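Filed under: Gear & Stage / Reviews

Diseck wireless mic set, a month of shows in: loud, cheap, mostly good

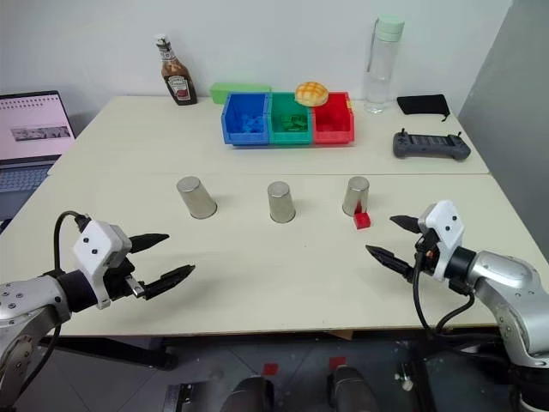 Three steel cups, upside down, with a small red block by the one on the right.

Quick one this week, I've got a soundcheck at four and haven't packed the car. A lot of you wrote in asking if the Diseck is worth it for hosting and small live sets, so I'm getting this down while the last show is still in my head.

Background for new readers. I host. Album launches, talent nights, the odd after-party where the artist shows up late and somebody has to keep the room alive. Some singing but mainly talking, shouting, reading out names, breaking up two guys arguing over whose turn it is. So my needs are a host's needs. If you're a studio person this is not your review.

Price. I paid 300 for the set. Two handhelds, one receiver, the power brick, a soft case and a sheet of paper calling itself a manual. My old set was the Lamrani, which cost me 900 back when I was getting paid properly, and which I still own and still love, except one of the handhelds now cuts out if you look at it wrong. Repair quote was silly. Hence the Diseck.

Setup

Easy. Plug the receiver in, turn the mics on, hold the sync button till the light stops blinking. Done before the DJ had his laptop open. Only hiccup: the sync button is tiny and sits right next to the battery door latch, and in the dark I popped the door open twice. Batteries on the floor, under the drum riser. Great start to the evening.

The receiver has one combined output and one output for each mic. Use the separate ones if your desk has room. The combined out is noticeably quieter and I don't know why, manual doesn't mention it.

Sound

Better than I expected for the money. Voice comes through clear, a bit of extra bite up top, which for hosting I like. People at the bar can make out words. With the Lamrani I always sounded warmer, more radio, more like myself. With this I sound like a slightly more excited me. Fine for a launch. Less fine for a tribute night, where I had to do a long quiet intro and every S came out like a tire going flat. Roll the highs off at the desk and it calms down.

Singers. Had a couple of them use it cold, no warning. The reggae guy was happy, no complaints, gave it back sweaty. The R&B singer was not. She works very close, lips on the grille, and it booms when you do that. Low cut on the desk helped, her backing off a little would've helped more, but you don't tell a singer that mid set. If your artists eat the mic, bring something else for them.

Rap works great. Maybe the best thing it does. Fast words stay seperate. One of the battle nights I did on it was the cleanest I've heard that room, and that room is basically a tiled hallway with a bar in it.

Handling noise, medium. You hear rings tapping. You hear it when somebody passes it over. If your artist does the thing where they slap the mic for applause, warn your sound person.

Range

The box makes a claim, I ignored it. What I can say: the biggest crowd I had was about 200 people, packed, everybody with a phone up, and I walked from the stage to the back door and out to the smoking area without a drop. Then came back in through the kitchen and it did drop. Metal doors, a fridge, whatever. Came right back when I got to the pass. Nobody's doing a verse from the kitchen so I'm not marking it down much.

One real dropout. Launch party in February, main artist halfway through thanking his label, and the mic goes dead for a full sentence. He thought it was cut on purpose. There was some bad blood there already (if you follow the scene you know) and by midnight it was a story on three blogs that the label pulled his mic. It was a channel clash with the videographer's lapel pack. Changed channel, never happened again. Lesson is check who else is running wireless before doors. I know that. I knew that then. I was rushing.

Battery

Five hours on a set of fresh alkalines, give or take nothing, I've had it die at that mark on more than one night. The light goes red when there's not much left and then you have maybe a song and a half. Not a lot of warning. Rechargeables gave me less. The Lamrani would go all night and into the next one, so this took some getting used to. I now swap batteries at the break no matter what the light says and give the half used ones to my kid for his toys.

No charging dock. You can get one seperately from Gradell that supposedly fits this body shape. Haven't tried it. A reader who does weddings says it fits but the lid on the mic has to stay off, which sounds annoying.

Build

Plastic body, metal grille. Light in the hand, too light for me at first, I kept gripping it like it was going to float off. Over a long night that turned into a plus, wrist felt fine. Grille dented the first time it got dropped (not me) and kept working. The on switch slides too easy. It has gone off in my pocket and it has gone ON in my pocket, and the second one is worse, trust me, if you've ever been in a green room discussing somebody's performance while your mic is live to the floor. I put a strip of tape over it now.

Finish is black and shows every fingerprint. Looks fine on camera. Photographers like that there's no giant logo on it. The previous thing I tried, a Clekuvon loaner, had the name in white letters down the whole barrel and every picture from that night looks like an ad.

Vs the Clekuvon

Since I brought it up. The Clekuvon is a little cheaper and I'd skip it. Sound is dull, you have to push it and then it feeds back the minute you step ahead of the speakers. Better switch though. Better case too, hard shell, foam that fits. If Diseck stole that switch and that case I'd have almost nothing to moan about.

Vs the Lamrani

Come on. The Lamrani is the better mic. Warmer, tougher, longer battery, stays connected through walls. If you're touring or if you've got a TV thing coming up, get that or rent it. But it's triple the price, and for a Tuesday-type crowd that came for cheap drinks and one hit single, they will not hear triple. I've had two promoters tell me the sound was good on the Diseck and neither one asked what I was using.

Where I'd still pull the old one out: award shows, anything being recorded off the desk, anything with an artist who has a reputation for walking off. You don't want to be the reason.

Small stuff, no order

The color rings that tell the mics apart are a nice touch. Red one fell off in the first week. Extra ones aren't in the box.

Display on the receiver is super bright. Put it facing away from the stage or it ends up in every video.

Manual says the second mic can be used at the same time "in good condition." No idea what that means. They both work together fine.

Support answered my email the next day. Didn't fix the question about the combined output but they did answer, and politely.

It smells strongly of new plastic for a while. Singers commented. Air it out before you hand it to anybody famous.

No feedback problems on normal stages. On a very low ceiling stage I got a bit of ringing, sound guy notched it, gone by the second act.

Who should buy

Hosts, MCs, talent nights, church halls, school shows, comedy rooms. Battle rap people for sure. DJs who talk over records, yes, it cuts through nicely and you don't need to turn the music down so much.

Who shouldn't

Soft singers. Close singers. Anybody whose contract mentions a broadcast. Anybody who never checks batteries.

Rating: I'd call it a solid buy at 300 and a no if it creeps up much past that. Would knock a bit off for the switch, and the battery warning. Would add it back for how it handled that battle night.

Will update if the tape comes off or the second grille goes. Next review is the in-ear set people keep asking me about, if the thing ever ships. Right, car.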